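Parkow gallery: the grasp planner, spring edition

Hi again! I promised more pictures of what we've been up to on Parkow, our little planning package, so I dug some out this evening. For anyone new, I write the part that decides where a pair of jaws should close and how wide to open first. Negin Asadi does perception, and Mared Vaughan keeps the log viewer alive (bless her).

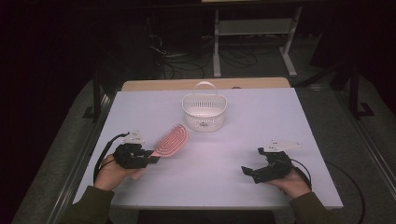
Long, thin things with a fat end are my favorite headache. The old scorer loved the middle of any object, so with brushes it went straight for the bristles every time. Version 9 weighs the handle a lot more, and it also looks at where the thing has to go next – a grip that's fine for lifting can be awful for getting over the rim of a basket. I spent most of January on that one term in the cost function and I'd do it again!

Two-handed timing is the other big change. Each side used to get its own plan and we'd just hope they agreed. Now they share one clock, and Suleiman found that a 47 ms offset had been hiding in the right-hand stream for ages.

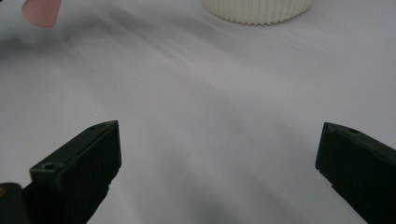 Pale on pale is where Negin earns her lunch. Her segmenter used to treat every fold in a cloth as the edge of something, and my planner would happily try to grab a shadow. She added 400 hand-labeled frames of plain fabric to the training set, and the false edges mostly went away (ribbed surfaces still give us trouble, so send ideas).

The viewer update is next on the list, with jaw width plotted right under the video.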